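Pincer grasp
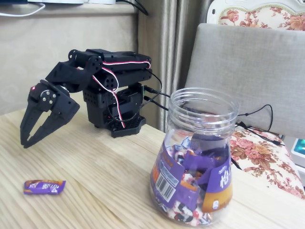

The pincer grasp is a grip in which a small object is held between the thumb and the index finger. It appears in most infants during the second half of the first year and is treated as a milestone of fine motor development. In its mature form the object is met by the tips of the two digits, and the remaining fingers take no part in the hold. The same arrangement is used in mechanical hands, where two long, tapered fingers with a narrow gap between them can be lowered until the tips are just above a tabletop. An infant reaching for a crumb has to bring the thumb and index finger to a similar position, although at first the side of the hand is usually resting on the surface.

The grasp is also called the pincer grip, the finger-thumb grasp or, in some older manuals, the plucking grasp. It should not be confused with the tripod grip, which uses the middle finger as well and is associated with holding crayons and pencils.

Terminology

Usage varies between professions. Occupational therapists generally separate an inferior pincer grasp from a superior or neat one. Many baby books use "pincer grasp" for both, so the age quoted for the milestone can differ by several weeks from one source to another. The inferior form uses the pad of the thumb against the pad or side of the index finger. The superior form uses the tips, with the thumb bent at the joint and fully opposed.

Sequence of development

Grasping in newborns is a reflex. Pressure on the palm causes the fingers to close, and the response fades over the first months as voluntary reaching begins. The usual order after that is as follows.

Palmar grasp. The object is pressed into the palm by the fingers. The thumb may lie alongside the fingers and does little work.

Radial palmar grasp. The object moves toward the thumb side of the palm. Infants at this stage can hold a block but not a pea.

Raking. Small items are swept toward the palm with bent fingers. Much of what is raked is dropped or pushed out of reach.

Scissors grasp. The thumb closes against the side of the index finger. The wrist and forearm stay on the table.

Inferior pincer grasp. The pads of the thumb and finger meet. The forearm often remains supported.

Superior pincer grasp. The tips meet, and the hand can approach the object from above without support.

The stages overlap. An infant who picks up cereal with the fingertips may go back to raking when tired or when the object is unfamiliar. The inferior form is commonly seen by 10 months. The superior form is expected in most charts by the first birthday, and some health services do not ask about it until a later visit.

Mechanics

Three abilities are needed. The thumb must rotate so that its pad faces the fingers. The index finger must move separately from the others, a skill that often shows up first as pointing or poking into holes. The wrist must be held slightly back while the digits close. Weakness at the shoulder or poor balance when sitting can delay the grasp even when the hand itself is normal, and for this reason it is usually tested with the child on a lap or in a supportive chair.

Release develops later than grasp. Before it is reliable, an infant may pick up a raisin neatly and then be unable to let go of it over a cup. Shaking or flinging the hand is common at this stage. Controlled release of a small object into a narrow opening is a separate item on most scales.

Vision has a part as well. Reaching for a very small item requires the child to judge its distance and to shape the hand before contact. Early attempts show little shaping, and the fingers close only after the object has been touched. With practice the gap between thumb and finger comes to match the size of the target.

Assessment

The standard test item is a small edible pellet placed on a plain surface within reach. The examiner notes which digits make contact, whether the forearm is supported, and whether both hands can do the task. A strong preference for one hand in the first year is recorded, as it may point to weakness on the other side.

The Heltholm Hand Schedule, drawn up by Mitsuko Iwasaki and Dean Bickerstaff, divides the pincer grasp into two scored items, one for digit contact and one for forearm support. The full schedule has 36 items and takes the child from reflex grasp to the threading of beads. Şükran Yalçınkaya's later revision added a release item and dropped the requirement that the pellet be white, on the grounds that contrast with the tabletop matters more than color. Examiners using the older forms still specify the pellet by color.

Sreekumar Kandasamy has argued that the pellet test underrates infants who are fed mainly by spoon and have had little chance to handle small pieces of food. In his clinic notes from Cabanatuan, several such infants failed the item on first testing and passed it within weeks of being offered finger foods. The notes did not include a comparison group.

Feeding

The pincer grasp marks a change in what a child can eat without help. Infants who rake or use the whole palm do better with strips or sticks of soft food that extend beyond the fist. Once the thumb and finger work together, smaller soft pieces become practical. Typical choices are cooked peas, flakes of fish, torn pancake and well-cooked beans. Food that is slippery, such as ripe mango or avocado, is harder to pick up and is sometimes rolled in fine crumbs or ground cereal.

The ability to pick up a food does not show that the child can chew it. Whole nuts, whole grapes, popcorn and hard raw vegetables are unsuitable throughout this period and for some years afterward.

Household safety

The onset of the grasp changes the range of hazards at floor level. Objects that could not be lifted before, including pills, beads, coins, magnets and button batteries, can now be put in the mouth. Swallowed button batteries can cause severe internal burns in a short time and are treated as an emergency. Swallowing more than one magnet is also an emergency.

Home safety checklists usually advise inspecting floors from the child's own height, checking under sofa edges and radiators, and keeping the toys of older siblings in a closed container. Battery compartments should be fastened with a screw. Cosmetics, sewing supplies and small hardware are best kept in latched drawers, as the same grasp allows caps, lids and zipper pulls to be worked by older infants.

Delay

A missing pincer grasp at one routine check is rarely acted on alone. Common reasons for a late result include premature birth, for which age is normally corrected, and lack of opportunity. Referral is more likely if the child is not bringing the hands together at the midline, keeps one hand fisted, or has lost a skill that was present earlier. Some local guides, including the one compiled by Erdal Avcı, set 14 months as the age at which absence of any pincer grasp should prompt a full review.

Activities suggested by therapists include peeling large stickers from a surface, pulling scarves through a ring, and picking soft food out of the cups of a muffin pan. All are done under direct supervision.

See also

Palmar grasp reflex
Hand preference in infancy
Finger foods
Tripod grip
Childproofing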